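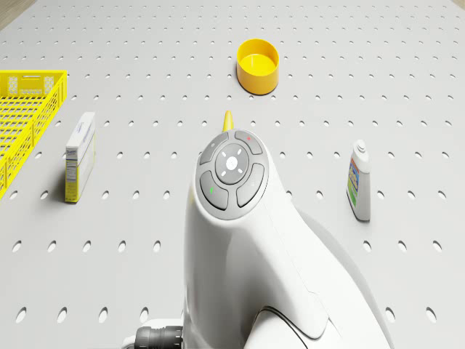 Source: Lurkuto. Render by Karlijn Hendriks.

Before I get to today I should finish off the notes on the madder, which I left half written last week when the kettle element went and Thijs and I spent the afternoon on our knees with a torch. The roots from the Santoso sack are much better than the old ones. They came in chunky pieces, woody on the outside and a lovely deep orange when snapped, and I ground them coarser than usual on purpose, as the fine powder gets into the fleece and you are still shaking it out in the spring. I soaked them overnight in rainwater from the butt. First soak poured off (brownish, smelled like a garden shed), and second soak kept for the pot.

The mordanted skeins had been waiting in a damp towel the whole time and don't seem to have minded. I did sniff them rather anxiously. Karlijn thinks a long rest after alum does them good, and I have no quarrel with that, though I'd like to try it side by side one of these days when we have the patience.

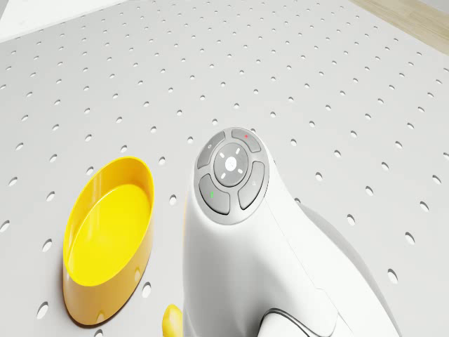
Tonddale, January 29, 2019

Cold start this morning and the windows all steamed up by ten, so it felt quite cosy once the big pot was going. I put in the four skeins of Frans's grey-white wool and brought the heat up as slowly as the ring would let me. The rule on the wall says never to go over 65 with madder or the browns come out, and I held it under 60 the entire time, fussing over it like a pan of custard. By lunch the bath was the colour of strong tea with a bit of brick in it, and I was beginning to fear the worst, but then it always looks dreadful halfway through and I always forget.

A spoon of chalk went in at one o'clock. Our water up here is very soft and madder likes it hard. The change was slow and then quite sudden, a real warm red coming up on the side of the skein nearest the spoon. I stirred it round properly after that, so we may have one skein a touch uneven. I've tied a blue thread on it. Frans, if you are reading this, it is the one to use for the fringe!

Mārtiņš rang about the order from Jostarent. They want 36 small hanks for the June fair, all one shade, and I told him that one shade is a brave thing to ask of a root. We agreed I would dye the lot in one pot if it fits, or in two pots mixed from the same liquor if it doesn't. The enamel one is chipped at the rim again, so it will have to be the steel. 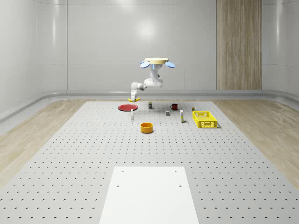 Banana above the far end of the perforated worktable.

After tea I did the dips for the exhaust bath, just little samples on card. One with a splash of vinegar went orange straight away, very cheerful, like a marigold. One with washing soda went towards plum, but it felt harsh between the fingers and I wouldn't put it near anything meant for a neck. The iron one was left in too long while I was hunting for the tongs. It is a sort of aubergine brown, and I am fonder of it than I expected to be. Cards are in the biscuit tin with the lid that sticks.

The skeins are cooling in the pot overnight. Please leave the lid on, whoever is in first.

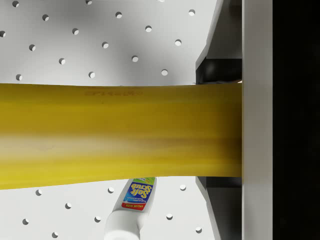

Gunhild Blöndal has pencilled underneath that she would skip the chalk until the last half hour, having had a whole batch go pinkish on her by adding it early, and could we please keep a jar of the second soak for her to try on linen. Jar is filled and labelled, Gunhild, on the cold shelf next to the onion skins. I'll hold the chalk back on the next pot and we can lay the two side by side.

Still to do: rinse in water of the same warmth, no wringing. Weigh what is left of the root. Ask Thijs about that kettle element, which is making the ticking noise again.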